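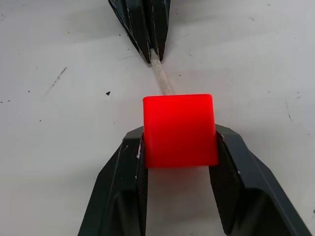
Jarkeo has a patent application out for a phone with a second screen that slides out of the left side. It was filed in August and published this week.

The drawings show a normal slab phone with a thin tray behind the main display. Pull the tray and you get a narrow strip, wide enough for a keyboard or a row of app icons. The strip is rigid, so no folding glass anywhere.

Cletus Pennington is the only inventor listed. He also has his name on the hinge patent Jarkeo used in the Dratar tablet, the one with the kickstand that locked at 15 degrees.

The text says the strip can run on its own while the main screen is off. It gives three uses: music controls, a call timer, and message previews. Nothing about games, which surprised me.

Battery is the part I'd worry about. The tray takes up space behind the display, and the drawings put the battery in the bottom half only. No capacity is given.

For comparison, Nakarura sold a clip-on side screen for 69 dollars. It worked with 2 phones and needed its own charger. I had one. The clip scratched the case and the app stopped getting updates.

Garrido tried a built-in version after that and never shipped it. They showed it behind glass at a trade show — no hands-on, no price.

A patent isn't a product, and Jarkeo files a lot of them. I wouldn't hold off on buying a phone for this one.

A few people asked where to find the filing. It's under Jarkeo's mobile division, not the parent company. Figures 4 through 7 show the tray, and the part about the latch starts at paragraph 179.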